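Vollside Orchard Drip Kit for Young Fruit Trees

Sold by McKinnon Farm & Grove Supply

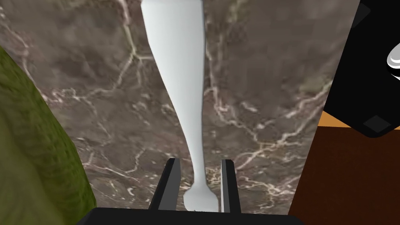 Anyone who has planted a new block of citrus or figs knows how much of that first summer goes to dragging hoses around, and we put this kit together with those long evenings in mind. The Vollside kit waters a short row of young trees slowly and evenly, right at the root zone, and it runs happily from an ordinary garden spigot or a small gravity tank. You don't need a pump house or a background in plumbing (we promise!), and most folks who grew up around a garden hose will feel at home with it straight away.

Each kit comes with 200 feet of Suler main line, which is soft enough to unroll on a cool morning but still holds its shape once it has been pinned down. If you can, leave the coil lying in the sun for a bit before you start, and it will relax nicely and save your wrists. There are 33 emitters in the bag, and each one can be opened up by hand and rinsed under the tap. We're very fond of that, having thrown away more clogged sealed emitters over the years than we'd like to admit.

What's in the box

Suler main line, 200 ft
Adjustable emitters, 33
Fistero screen filter with flush cap
Pressure reducer, hose thread
End caps, 4
Tees, 5
Ground pins and a hole punch

Spacing and setup

For trees in their first or second year, we like two emitters per tree, one on either side of the trunk and a good hand's width away from the bark. As the tree grows, move them outward so they stay near the edge of the canopy, where the feeder roots are doing their work. Sandy ground wants shorter, more frequent watering, while heavy clay does better with a long slow soak and a rest afterward. If you're not sure which you have, dig down a little the morning after watering and feel the soil with your fingers, which will tell you more than any chart we could print on this page.

The Fistero filter goes between the spigot and the pressure reducer, with the arrow pointing toward the trees. Well water users should flush it every week during the season, and pond water users a bit more often than that. City water is usually kinder.

Slopes

The line does fine on gentle ground. On a steep hillside, run it across the slope and feed it from the high side, or the bottom trees will drink more than their share. Terraced plots can be split with the tees.

Winter storage

Open the end caps, let everything drain, and bring the filter and reducer indoors before hard frost. The main line can stay out under mulch. We usually set ours up again in February, when the pruning is finished and there's still time to order a spare part.

Replacement emitters, tees and filter screens are sold separately. Orders placed by noon on Tuesday go out on that week's truck.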